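旧罐子别扔,包一层木纹贴纸就能上架

上周四晚上收拾厨房柜子,翻出来一堆空罐子,奶粉的、蛋白粉的、咖啡的都有,盖子倒是一个比一个白净,罐身却花花绿绿贴满了广告字。扔了可惜,摆出来又实在难看!所以我干脆给它们统一换了身衣服,用的是木纹自粘纸。做完一个大概要一集电视剧的功夫,手熟了更快。

要准备的东西

圆柱形的带盖罐子,罐身最好上下一样粗(中间收腰的别选,会贴到怀疑人生)
木纹自粘纸一卷,我买的是Virine的红棕色,Brava也有类似的,颜色偏黄一点
软尺、铅笔、剪刀、美工刀
一张旧银行卡,当刮板用
酒精棉片
吹风机

第一步,洗罐子。盖子和罐身分开洗,倒扣着晾一夜。原来的标签如果是纸的,温水泡软了慢慢撕;如果是直接印在罐子上的就不用管,反正会盖住。撕完留下的胶,用酒精棉片来回擦,擦到手摸上去不粘为止。这一步我偷过懒,结果贴完鼓起一个小疙瘩,怎么按都按不下去。

第二步,量尺寸。软尺绕罐身一圈,我这个罐子是250毫米,裁的时候要多留一点做重叠,我一般留4毫米左右。高度从盖子下沿量到罐底,记得先把盖子拧上再量!不然贴得太高,盖子一拧就把纸边给卷起来了。

第三步,裁纸。先在背面用铅笔画线,再拿剪刀慢慢剪。想要横纹还是竖纹自己定,我喜欢横着绕一圈一圈的那种,有点像小木桶。注意木纹自粘纸都有方向,下刀之前先把纸在罐子上比一比,我就裁反过一张,白白浪费了。

第四步,上贴纸。底纸别一次全撕掉,先揭开2厘米宽,竖着对准罐身贴下去,这条边一定要直,后面全看它。然后左手转罐子,右手拿银行卡往前刮,一边刮一边揭底纸,别着急。要是罐身本来就有一道道凹槽,先整体轻轻贴住,再用指腹顺着槽压一遍,最后拿吹风机的低档热风吹一吹,纸会变软,更服帖一些。

第五步,收口。绕回来的那一头压在起头的地方,从上往下按紧。接缝肯定会看得出来,我试过好几种办法都藏不掉,后来就想开了,摆的时候把缝转到后面去就行。如果边上老是翘,抹一点点透明胶水,用橡皮筋箍一晚上。

第六步,修边。罐底多出来的部分用美工刀贴着边划掉,刀片要新的,钝刀会把纸扯毛。

几个常被问到的小问题

白盖子要不要一起包?我没包。白配红棕挺好看的,而且盖子边上经常要用手拧,贴了纸很快就会磨花。

能不能装吃的?自粘纸只贴在外面,里面原来装什么还可以接着装。我拿来放挂面头子、茶包和狗零食,有一个专门装发圈和纽扣。刚洗完的罐子一定等干透了再装。

会不会掉色?我最早做的那批是用Stoser的纸,放在窗台上晒了一个夏天,颜色浅了一点。后来都挪到Hollis的那个层架上,避开太阳就没什么变化了。

清洁的时候用半干的抹布擦就行,别整个泡水里,泡过之后接缝那里容易开。

剩下的边角料也别丢,剪成小长条可以做标签,用白色油漆笔写字,贴在罐子侧面或者层板边上都好看~

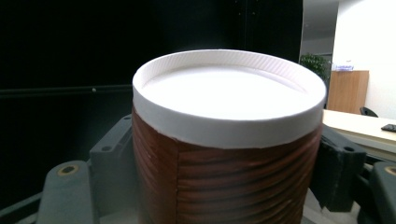

白盖子配红棕色罐身,竖着的接缝还是看得见的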